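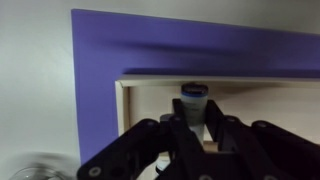 2 min read · 14 posts

Spent most of November teaching an arm to put things on a shelf by remote control. Writing down what I learned while I still remember it. Thread.

The shelf is a violet cubby with a beige inside. The object for this batch is a light-colored cylinder with a dark cap and a blue band. The arm has to bring it in upright, set it down and back out.

I drive with a pair of handles on a desk. Leandro Benítez set up the station at Viltport and got the delay low enough that I stopped noticing it after a day.

The view in the post above is the wrist camera. It is what the policy gets, so it is what I try to drive from. If I look over at the real shelf and use what I see there, I am teaching with information the robot won't have.

That was my first mistake. 40 demos in, Ayman Awwad watched me work and pointed out that I kept turning my head. We threw those out and I moved the desk to face the other way.

The hard part is the top of the opening. With the cylinder held upright, the cap comes up close to the upper edge. From the wrist you see the cap and the edge together, which helps. You see much less of the floor of the compartment – the black linkages cover a lot of it.

So I go in low and slow, stop, and lower straight down. Stopping felt wrong at first. Senyo Atinga told me to keep the stop short and do it the same way every time. Long pauses teach the arm to pause, and then it sits there.

Grip height matters more than I expected. Too low on the body and the cap is up against the edge. Too high and the jaws get there first. I now grab just under the blue band.

Numbers, for people who ask: 700 attempts recorded, 364 kept. Most of the rest were cut for long hesitations or a bump on the frame.

We do keep bumps if I recover cleanly. Back off, line up, try again. Karim Bataineh argued for this and I think he was right. The first policy had only clean runs in it and had no idea what to do after a touch.

Sessions are 7 minutes, then a break. Past that my hands get sloppy and I start cutting the corner on the way in.

We log everything in Trundix. I type one line of notes per run. "Late release" is the one I type most.

The current policy is decent when the start position is close to what I drove. Move the start to the far side and it comes in at an angle and stalls by the left leg of the frame. More demos from that side are next.

If you do this kind of work, I'd like to hear how you handle the release. I open the jaws slowly and wait a beat before backing out. Senyo opens fast and leaves. Both are in the data right now, and I suspect we should pick one.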